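29 Nov 2025 - hand-held pair, Thevar jaws vs Girov jaws

Saturday, so I had the table to myself and no one to blame. Same task as before: soft item out of the gray bin, flatten it, put it back. Thevar fingers on both hand-helds first, then swapped to the Girov set after lunch.

Thevar: 33 tries, 6 dropped. All the drops were at the lift, left hand, when the tip caught one layer of the bundle and left the rest behind. The fingers are stiff and I like that. My thumb likes it less.
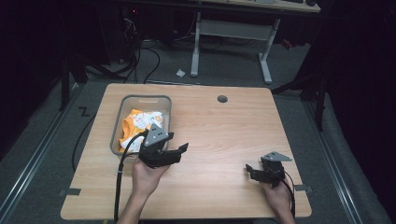

Start pose, jaws open, left one at the bin. Tape strips on the table edges stay put, please.

Girov: stopped early. The trigger return is so lazy that I kept waiting for the jaws to open and then opening them by hand, like a jar. Grip on thin folds is better, I'll give it that. Not enough tries to put a number next to the 6.

Cable on the left gripper is still a nuisance. It loops up over the bin edge, and in the afternoon it dragged the bin twice. Thenmozhi wants to route it along the forearm - fine, as long as it's her forearm we test on.

Log for the Thevar run stops at frame 912 on try 20. Re-did that one, kept both files. Negin, don't merge them until I've looked at the timestamps.

Monday: new springs from Harnus if they've come, then finish Girov to 33.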